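On the Reorganization of the Badminton Supplies

Regular readers of this page will recall that I undertook, in July, to bring the contents of the hall closet under some kind of order. The skiing items were dealt with first and the picnic items second. The present entry concerns the badminton supplies, which I had been putting off, and which took the better part of a Monday.

Some background may be useful. I have played badminton since school, never well, and for the past several years I have belonged to an evening group that meets under the direction of Raymonde Fehr at the Sandhu hall. Mrs. Fehr runs the sessions with a firm hand. Members are expected to bring their own rackets and to contribute shuttlecocks in rotation, and a member whose turn it is and who arrives without them is spoken to. I have been spoken to twice.

On both occasions I did own shuttlecocks. They were simply distributed across the residence: a tube in the car, several in the pocket of a Jiro racket bag I no longer use, one behind the boiler, and a number in the closet itself, under the shoes. It was therefore decided that all of them should be brought to one white table, looked over one at a time, and placed in a single container.

The selection of that container received more attention than it probably deserved. The cardboard tubes in which shuttlecocks are sold are good for carriage and poor for daily use. One must tip the whole column out to reach the one at the bottom, and the ends of the tubes give way after a season. A cloth bag was tried last winter and crushed nearly everything placed in it. I have now settled on a clear plastic bin with a handle opening at each end, purchased at Levureck for 685 yen during a visit to my sister and carried home in hand luggage. The contents may be checked from across the room, and the walls are stiff enough that nothing is pressed out of shape.

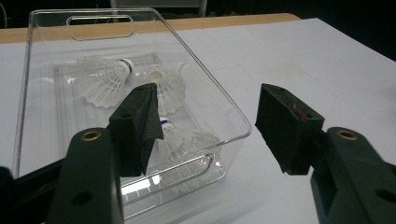

The new bin with three shuttlecocks in it, two of them showing the blue band.

Readers who do not play may not be aware that shuttlecocks come in two general families. The feather kind is the traditional one and is used in serious competition. It flies beautifully, costs a good deal, and can be ruined by one badly timed stroke. The plastic kind is sturdier and suits a player of my standing. Our group allows plastic for all sessions except the spring tournament, a rule adopted after a lengthy discussion in which I took no part.

The band around the base deserves a word as well. On many plastic shuttlecocks its color tells the buyer the speed, with green for slow, blue for medium and red for fast. Blue is what Mrs. Fehr requests. I had for some years been buying by price alone, and this accounts for certain remarks made to me about my serve.

The inspection itself followed a simple procedure, which I set down for anyone wishing to do the same at home:

Wipe the table first. Grit gets into the skirt and stays there.
Look straight into the open end and check that the rim is still round.
Run a thumb along each rib. A cracked rib can be felt before it can be seen.
Press the base lightly. It should not move against the skirt.
Set aside any doubtful one and return to it at the end, when one's standards have settled. 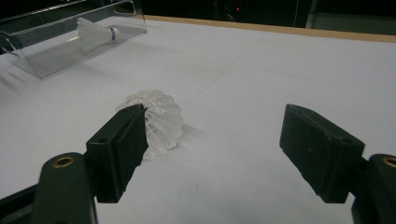 It is my practice to work in good daylight, but the afternoon had got away from me, owing to a telephone call from the Turkard service desk regarding the dishwasher. The call lasted until well past four and resolved nothing. The reference number I was given is 1136, and I record it on this page chiefly so that I may find it again.

Work resumed after tea. A skirt that has been flattened in storage may often be brought back with warm water from the tap. I hold it under for a short while, shape it with the fingers, and leave it to cool with the base upward so that it rests evenly on its rim. Very hot water should be avoided - I once lost a full tube that way - and the base should be kept out of the stream as far as possible.

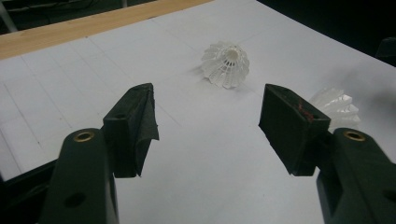 Standing them in this position is also the quickest test of a skirt. A sound one sits level. One with a bent rim leans, and a leaning shuttlecock will wobble in flight no matter how well it is struck. Those that failed went into a paper sack for my neighbor's children, who hit them over the hedge with great satisfaction and have no views on flight.

By evening the closet shelf had been cleared to a width of around 20 inches, and the bin now sits there beside the rackets, at a height I can reach without the step stool. The old tubes have gone out with the recycling. The bag with the broken zipper has been kept, against advice, as it may yet be repaired.

My next turn to supply the group falls in two weeks. Mrs. Fehr has been informed in writing that the matter is in hand, and she has replied with one word, "Good."

The next entry will take up the camping stove, for which I am still missing a valve. Should any reader know where such a part may be had, a note through the usual contact form would be appreciated.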